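Kincaid Plug-In Rodent Repeller: seven weeks with the two-pack

Apr 18, 2021

The box says mice and rats will leave within days, driven off by a sound we can't hear. I have read that sort of promise before, usually on things that ended up in a drawer. Still, we had droppings along the skirting again and I didn't fancy traps, so I bought the Kincaid.

It claims to cover 80 square metres. Through what walls, and with how much furniture, the leaflet doesn't say.
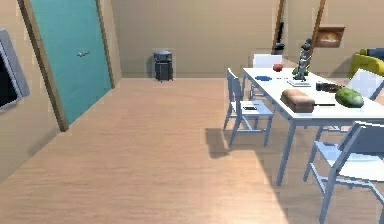
High-pitched sound is easily blocked by a door or a sofa, so one unit per room is the least you'd need. Kincaid would no doubt be happy to sell you more.

For the first few nights the scratching did seem quieter. Then it came back, and I found fresh droppings not a foot from the plug. My guess is that mice get used to a noise much as we do, particularly if there is supper beyond it.

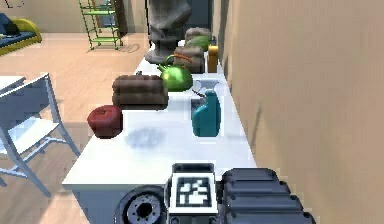
Food is what brings mice indoors, and no plug is going to outbid it. They are mostly seed and grain eaters by choice but will try nearly anything. A loaf left out on the counter, or an apple beside it, is worth more to a mouse than a bit of peace and quiet. I put ours in tins and packed the gap round the sink pipe with wire wool. The droppings stopped that week, with the Kincaid switched off.

Two stars, both for the night light.

Related reviews
Dutberg Snap Trap, pack of six
Prama Live Catch Box
Wire wool or mesh: which lasts?

© Ladport Home Pest Reviews | Contact | Back to top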